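Visit report: the Lovotier open house, March 2012

We had been meaning to get out to Lovotier for two years, and I'm so glad we finally did! It's a drive (we got lost twice after the second bridge) but the parking is free and there was coffee at the door, so all was forgiven.

Tiina Hakala took our group through. She started with the lumber shed, where 759 boards are stacked and tagged, most of them still drying. Every tag has the month it came in and the farm or yard it came from. I could have stayed in there all afternoon just for the smell. One of the men in our group wanted to know if they ever sell single boards, and yes, they do, but only in April when they clear the racks.

Next door is the finishing room, and this was the part I had driven all that way for. Tiina let us rub out a test piece ourselves with the pads they get from Karpenko. Mine came out streaky. Hers looked like a pond. She likes boards with faults in them, knots and cracks and all, and she will pass over a perfectly clean plank to get to one with a story in the grain. I came home wanting to sand everything in the house.

After that we crossed the yard to the Prultinlow building, where the finished tops go. I got a long look at one with a clear glass mug standing on it, and what a piece of wood! It's a strong orange-brown, very glossy, with dark wavy lines running across it at a slant, a dark knot over on the left and a long crack through the right half. You can see the grain right through the glass.
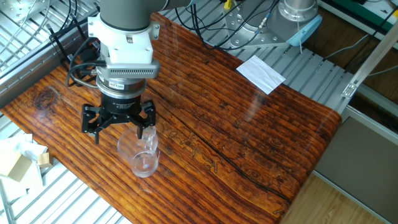

Lunch was soup and rye bread in the old Hostex canteen, 38 of us on long benches, and I ended up next to a couple who had built their own kitchen table from a barn door. They had pictures of every stage — I asked for all of them.

The shop at the end is small. I bought a tin of wax and a cutting board with a knot in one corner. Wear warm shoes if you go, the shed floor is bare concrete and we stood on it for a good long while.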